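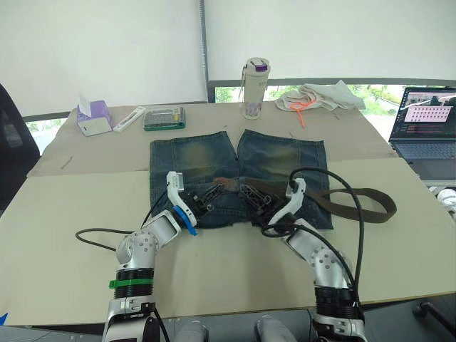 Cut-off jeans and belt on the cardboard-covered table.

Trutanthorpe Mending Circle
Minutes, 12 May 2024

March minutes approved with no changes.

Spring swap: what a turnout! We had 49 visitors and took in $2,281, our best ever (the pie table sold out before noon!). The money goes to the Grillow Hall roof fund.

Machines: two need new belts. Agreed to buy both from Mamani.

Classes: the darning class is full and five people are waiting, so we're adding an evening one. Great news!

Next swap: Usach Park, if the permit comes through.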